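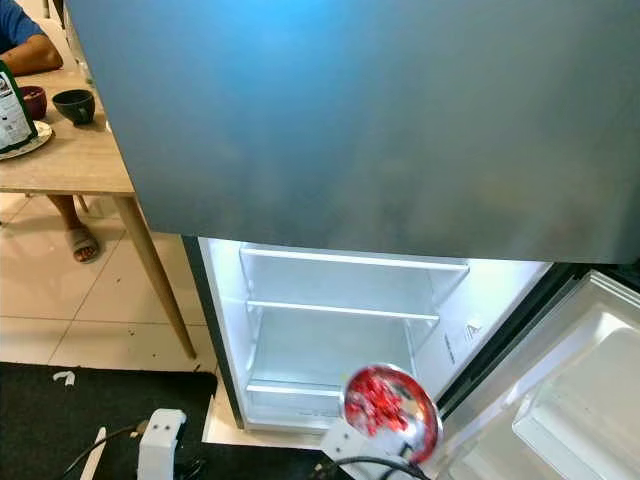 Should failed attempts be kept when you record demonstrations for a two-arm household robot?

Abhishek Awasthi
We are recording teleoperated kitchen tasks to train a policy by imitation. The tasks are things like moving bowls and clearing a table. Each attempt is saved as its own episode in Stusteo. Some episodes go wrong and get fixed halfway, some are given up. My team lead wants everything in one training folder. Should the failed ones go in, and how do you mark them?

Zsófia Fodor
Keep all of them on disk, but don't train on them as if they were all the same. Plain imitation copies whatever is in the episode. If the operator knocks a cup over and stops, the policy learns the knock as readily as it learns the good part.

I sort episodes into three groups.

Clean: the task is done and the operator made no large mistake. These go into training as they are.

Recovered: something went wrong, the operator fixed it and finished. A missed grasp that is tried again is the usual case. These are worth a lot, so don't throw them out because they look clumsy. A policy trained only on clean episodes has never seen a bowl in a slightly wrong place in the hand, and it will get there on its own sooner or later. I mark the time where the mistake starts and the time where the recovery starts. The part between the two is masked out of the loss and the rest is used.

Failed: given up, or the wrong object was moved, or something was dropped out of reach. These stay out of imitation training. We do use them for a small success classifier, which needs to see both outcomes.

Mark the episode right after it ends, while the operator still remembers it. We give 8 seconds between episodes for one key press. Going back through video a week later is slow, and two people will disagree on a surprising number of them. Sort out the exact times for the recovered ones later in the day.

Write down what counts as done before you start. "Bowl on the shelf" sounds clear until someone leaves it half over the edge. Our rule is that both grippers are open and clear of the object, and the object stays put for 2 seconds.
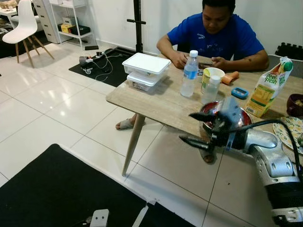
The other thing to record with each episode is who was driving. Operators have habits. One of ours always came at a bowl from the left, and for a while the policy did too, even when the left side was blocked. With the operator's name in the metadata you can see that kind of thing and balance it. I'd also log which objects were out and whether their positions were changed since the last episode.

Don't tidy the table completely between attempts. Leave other items out and move them from one episode to the next. The same goes for people being nearby. If the robot will work in a kitchen where someone is sitting at the table, some of the training episodes should be recorded that way, with their agreement of course.

Lengyel
just delete the bad ones. storage costs money and you will never look at them again

Remer
I would not delete them. We did that on the Purnico project and regretted it in May, when we wanted to train a failure detector and had nothing to train it on. Compress the video if space is a problem, and leave the joint data alone because it is tiny next to the video.

I mostly agree with Zsófia, with one difference. We don't mask the mistakes inside recovered episodes. We cut the episode in two at the point where the recovery begins, drop the first part, and save the second part as a new episode that starts from a bad state. It is easier to explain to new people and the loader needs no special code. The downside is that you lose the good motion before the mistake, so for long tasks masking is the better choice. Ours are short.

Also check your time stamps before you blame the operators. We had 8 episodes marked as missed grasps where the gripper signal was lagging behind the camera. The grasps were fine in the video.

Abhishek Awasthi
Thank you, this helps. We will use the three groups and keep the failed ones in a separate folder. Stusteo has a free text field per episode, so I will put the label and the operator name there for now.

Does the masked part still count as input history for the steps that come after it, or do you hide that too?

Zsófia Fodor
It stays in the history. Only the loss is masked - the policy can still see what happened, it just isn't asked to copy it. If your history window is long, try it both ways on one task before you decide.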